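Strand Hotel extension, Udosbridge
Walk-through before the June licence hearing
Checklist with comments

1. Works match approved drawings
Partly. The beer garden wall is 28 cm closer to the lane than drawn. The builder calls this tolerance. I'd like to see that in writing from council.

2. Original front retained
Yes, if you count the front. The two side windows shown as "kept and repaired" are new.

3. Exits clear and signed
Fail. Rear exit opens onto stacked kegs. Told they're moved before service. They were there at 10 am and still there at 4 pm.

4. Occupant load posted
Sign says 517. The fire report allows for fewer with the upstairs bar open, and the upstairs bar is plainly meant to be open.

5. Accessible entry
Ramp in, handrail on one side only. Door closer far too heavy. Not passed.

6. Parking
22 spaces marked, as per permit. Four can't be used when the bin truck is in. Who signed off on the turning circle?

7. Noise
Lamance supplied the acoustic report. Readings were taken with the band room empty, so I don't put much weight on them. Repeat with a band.

8. Grease trap
1000 litre unit installed, lid seated, access okay. Pass.

9. Heritage colour on trim
Near enough.

10. Emergency lighting
Test button worked on the ground floor. Upstairs log blank. "Done but not written up" is not a result.
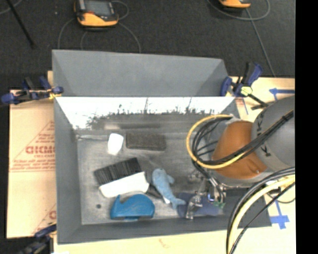 INSPECTIONS / PUBS & HOTELS

Result: not ready. Items 3, 4, 5 and 10 to be fixed and seen again before any opening date is advertised. The Skokstead job was passed on promises and the neighbours are still writing in about it. Bring the signed drawings next time, all sheets.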